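Field Notes > Project Updates > Data Collection

Adulum Household Handling Project: progress report to the Achterberg fund

Aug 20, 2026

Hi Euan,

You asked for something you could read over lunch without a glossary, so I'm writing this the way I'd tell it to you across a table. The spreadsheet with the spending goes to your office separately. This is the part about the work.

We are past the messy start and into the stretch where examples come in every day we have a room. By now we have 53 hours of usable recordings from 6 different rooms, all made with the hand-held grippers. When I wrote to you in June we were still arguing over finger pads and I had very little to show for the spring, so I'm pretty happy to be writing this one!

The biggest change is how we plan a session. Back at the beginning I wrote out long scripts: pick up this, set it there, pick up that, go back to the start. People followed them beautifully and the recordings all looked alike. The learning model got very good at one way of reaching for a mug and fell apart when the mug was turned around. Brayan Nina looked at the first batch and told me I was training it to read my handwriting. (He was nice about it. Mostly.)

So now a session card has a goal and very little else. "Bring the drink to the other end of the table." "Clear a space big enough for a dinner plate." The person holding the gripper decides how. Some people go straight in from the front, some come around the side, and one of our regulars always nudges a thing first to see how it sits before she commits. All of that is worth having. We also stopped tidying up before we record. Rooms people use for real come with papers and chargers and half-finished stuff all over them, and a model that has only seen clean tables isn't much good to anybody.

Bottles took up a big part of the summer, more than I budgeted for. They're see-through, so the model has a hard time telling where the plastic stops and the room behind it starts. Liquid inside makes it harder, and the level changes how the whole thing looks. Then there's the grip itself. Squeeze too gently and the bottle slides, squeeze too hard and the wall buckles and it tips in the fingers. We've been recording them full, part full and empty, with labels and without, taken low near the base and high near the shoulder.

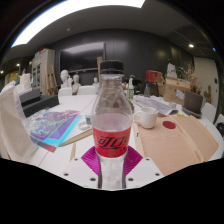
The low grips were the ones I worried about. A tall bottle held near the bottom wants to lean, and people correct for it with tiny turns of the wrist they don't even know they're making. Those corrections are exactly what we want the model to pick up, so I've asked everyone to slow down on the way over and hold still for a breath before they let go. It makes each example a little longer. I think it's worth it, and Brayan agrees, though he would like it on the record that his storage estimate was made before I changed this.

The ridged pads have settled the sliding problem as far as I'm concerned. We tried a smoother set from Rirnau first and they were fine on cardboard and ceramic and pretty hopeless on plastic. I was ready to blame the people holding the grippers, and I owe a couple of them an apology. We've switched every unit over. The pads do wear, so I've added a line for replacements to the budget for next quarter. It isn't large.

Now for what went wrong, because you always ask.

We lost a whole week of recordings from the Ekaswood room. The clock on one gripper had drifted away from the clock on the computer, so the finger opening and the video didn't match up. You'd watch the fingers close on a cup and the numbers would say they were still wide open. Brayan tried to line them back up by hand and got part of the way, but we couldn't trust it, and I made the call to throw it out. I hated doing that. We now do a clap check at the start and end of every session: close the fingers hard twice in front of the camera, say the session name out loud, go. It takes seconds and it has already caught one bad cable.

The other problem was me being too hopeful about labels. I thought the people recording could write the description of each example right after they made it. After an hour of moving things around they're tired and you get "moved it" over and over. We split the job. One person records, and a different person writes the descriptions the next morning with fresh eyes. If the second person can't tell what the goal was, the example gets flagged and one of us watches it. We flagged 170 that way and kept most of them after a look. The ones we dropped were nearly all cases where a hand or sleeve had blocked the view at the moment of the grip.

Failed tries stay in, by the way. I know we went back and forth on this in the spring. If somebody misses the handle and goes again, we keep the miss and the second go together and tag them. The early tests with these mixed in recover from a bad first reach noticeably better than the ones trained on clean tries only. I want to be careful here — the tests are small and all on objects we know well — but I'd be sad to lose that material now.

Recruiting has been easier than I feared. We have a decent mix of left-handed and right-handed people, tall and short, careful and not careful. Height turned out to matter a lot, since a shorter person holds the gripper at a flatter angle over the table and the camera gets a different look at everything behind. I'd like a few more older adults in the next round. They handle things differently, especially lids, and so far we have hardly any of that.

Which brings me to what's next. Lids and caps first. We've been moving bottles around without opening them, and opening one takes 2 grippers working together, one to hold and one to twist. We've tried it for an afternoon and it was comedy, but by the end of the day a couple of people had the knack. After that come soft things like cloths and folded mats, then stacks of thin flat items, which slide on each other in ways I find personally annoying. I'd also like evening sessions. Nearly everything we have was made with the main lights on, and homes don't look like that after supper.

Two things I need from you, if you can manage it. The first is an okay to move some of the travel money into storage, because longer examples mean bigger files and we're going to run out before the fall if nothing changes. Brayan has the figures and will send them over. The second is an introduction to whoever handles the shared apartments on your side. You mentioned them on our last call, and a real kitchen that people cook in would do us more good than another meeting room.

If you want to come by and try a gripper yourself, please do! It looks easy from the doorway. Bring a jacket with narrow sleeves.

Talk soon, and thanks for being patient with us in the spring.

Related updates
Choosing finger pads: what we tried
Why we stopped writing scripts for sessions
The clap check, step by step
June update: first rooms, first recordings

Contact the Adulum project office | © Adulum | Back to top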